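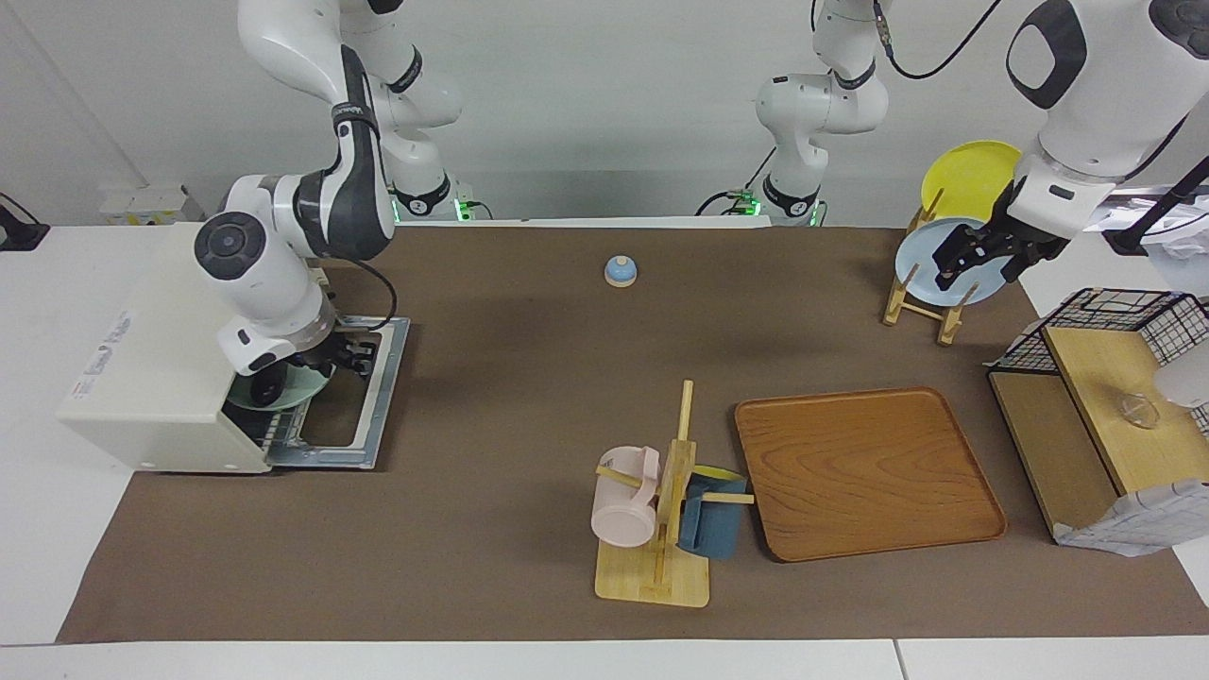 Emerson Araújo wrote back that the stiff fingers are fine on mugs and he'd never put them near a plate rim again, and could we please stop comparing grippers on foam blocks. Fair. So this week it's dishes.

Lab notes 6: comparing fingers on thin, hard things

Bring: last week's log sheet, laptop, the calibration file for your bench. No file, no bench time.

What we're comparing

Two finger sets, same arms, same controller. The Skokthorpe fingers (stiff, short pad) and the Stidier ones (softer pad, a bit longer). Change fingers only. If you also touch the speed limit or the force limit your numbers are no use to the other groups.

Controller is the Wiriya box for everybody. The Gemthorpe one is for next unit, leave it off.

Why plates

A plate rim is thin, curved and slippery. Gripper closes on a narrow line of contact, plate wants to swing about that line. Foam never does this. Mugs have a wall and a handle so you get more choices, but a mug on a peg has to come off along the peg or it drags the whole tree with it.

Two places where a plate gets gripped, and they're different problems:

- dishwasher rack. Coming in from above, front open, door down. Wrist has to clear the top of the unit before the fingers get anywhere near the rim. Neighboring wires close by.
- wooden plate rack. Pegs and slats either side. Rim is easy to reach, but a small tilt on the way in or out and the plate binds on the pegs.

Right arm works the dishwasher side, left arm works the plate rack. Right arm = the one on the LEFT as you face the bench from the front. Half of you had this backwards in lab 5 and swapped your columns. Check before you start.

Procedure

Home both arms. Check the ring lights are green.
Fit finger set A. Torque the screws, don't guess.
50 grasps per finger set, split evenly between the two plate locations.
Log every attempt, including the ones you stop by hand. A hand stop is a fail, not a blank.
Swap fingers, re-zero the gripper opening, repeat.

Re-zero matters. The Stidier pads compress, so "closed" isn't the same number. Skip it and you'll see a force offset and write a paragraph about friction that is really about zero.

What to log

Approach angle, closing width, peak force, slip yes/no, touched anything else yes/no. Force gets sampled at 500 Hz, so a grasp and lift of 8 seconds is 4,000 samples per channel. Do not paste that in your report. Peak, mean during hold, one plot.

Slip: call it from the wrist force trace first, then check against the video. If they disagree write both down. The fixed camera sees the plate rack well enough, but the hand can hide the rim in the dishwasher, so expect more disagreements there.

Things that went wrong last term

Closing too early. Fingertips hit the rim end on and push the plate down into the rack. Looks like a good grasp in the force data right up untill the lift.
Wrist cable snagging on tight turns. Watch the loop.
Both arms reaching toward the middle at once. Run one at a time until you trust your paths.

Report

2 pages max. One table, one plot, which fingers you'd pick for each location and what would change your mind. "Both performed well" gets sent back.

Mugs and the tray are optional, for groups who finish early. Same log sheet, seperate tab.

Reading for next time: the contact geometry handout, sections on line contact and soft pads. Skip the derivation at the end, we'll do it on the board.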